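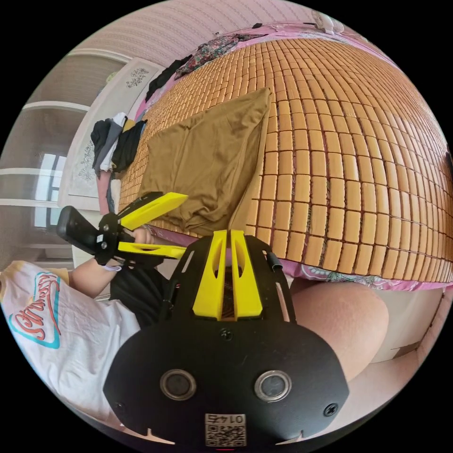 Two-gripper clothes folding: when do you stop the clip?

pillus_dee
Posts: 147

We are collecting folding and tidying examples with the hand-held grippers, one in each hand, camera on each. Bedrooms mostly, clothes on beds. The target for the first batch is 429 clips and I want the rules settled before more people start recording.

My question is about the end of a clip. At the moment the collector folds a garment, puts it on the pile, and stops when they feel finished. Some stop the moment the fingers open. Others hold still for a few seconds or pat the pile down. When I trained on a small set from January the policy learned to hover over the pile and never let go properly. I think the mixed endings are to blame but I can't prove it.

How do the rest of you do it?

rantala_bench
Posts: 100

Fixed ending. Fingers open, both hands back to a start pose, count to two, stop. We write it on a card and the collector reads it before each session. Hovering went away for us after we re-recorded, though we changed the learning rate in the same week, so take that as you like.

Don't let people pat the pile. It's a separate task and should be labelled as one.

Olent

I don't agree about the patting. If people do it every time they put a shirt down, it's part of putting a shirt down. Take it out and you get piles that slide over after the fourth item. We kept it in and just asked everyone to do it with the same hand.

Also, are your collectors sitting or standing? It changes the wrist camera view a lot more than you'd expect. Ours were sitting on the floor for half the clips and standing for the rest, and the model did badly on both.

pillus_dee

Both, I'm afraid. I hadn't written anything down about it. Most sit, as it's easier on the back over a long session.

One moment I keep going back and forth over, with the fingers right up against the top garment:
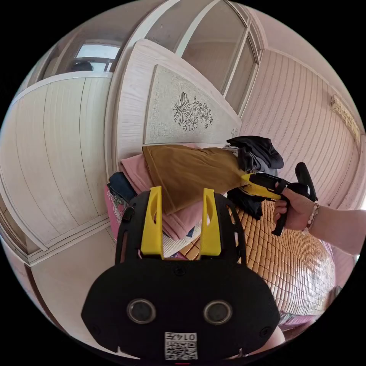
Tip of the second gripper against the mustard-brown item on top of the pile. Seen from the other gripper.

From a single frame I can't tell a grasp about to start from a release that has just finished, and I suspect the model has the same trouble. The dark stuff next to it is bunched up and not folded, so "is the pile done" isn't clear either.

rantala_bench

You need the finger width for that, not the picture. Are you logging it?

pillus_dee

Yes, but it drifts. On one gripper the closed reading creeps up over a session.

rantala_bench

Then sort that first. Open and close fully at the start of every clip and rescale from that. It adds a couple of seconds. I wouldn't touch the stopping rule until the widths are right, or you'll be changing two things at once. As I did.

furniritz_m

Coming at this from the furniture side (drawers and doors, no cloth), but we had the same trouble with grasp and release looking alike. What helped was giving the model a short history of frames. Four was enough. No new data needed.

Olent

History helped us too, up to a point. With cloth it started copying the last movement instead of looking at the garment. If the collector had been pulling left, it carried on pulling left. Try it, but test on items it hasn't seen.

Delia Sima

I do the actual collecting on a project like this, so a view from the other end. A long stopping rule gets skipped when you're tired. "Hands back, count to two" is fine. "Hands back to this exact pose, palms level, count to two" won't last past lunch.

On patting, with the grippers on you can't feel whether the pile is steady, so you press it to check. If you ban it, people will do it anyway and just do it faster. I'd keep it.

Also please say what to do with clothes that aren't part of the clip. I used to push them to one side and someone later told me that had been labelled as tidying.

rantala_bench

Fair point about the card. Ours is three lines and I've no idea how closely it gets read in the afternoon.

Still against the patting. If it's there to check by feel, the robot gets nothing from it.

Olent

It gets a flatter pile.

pillus_dee

Thanks all. For the next 100 clips I'll do a full open and close at the start, hands back and count to two at the end, everyone seated. Patting stays in for now but gets its own tag, so I can train with and without it. Clothes not being folded stay where they are and the collector leaves them alone. I'll leave the frame history out until I've seen what that does.

furniritz_m

Are you keeping the January set in, or starting clean?

pillus_dee

Starting clean. I'll keep the old one to test against.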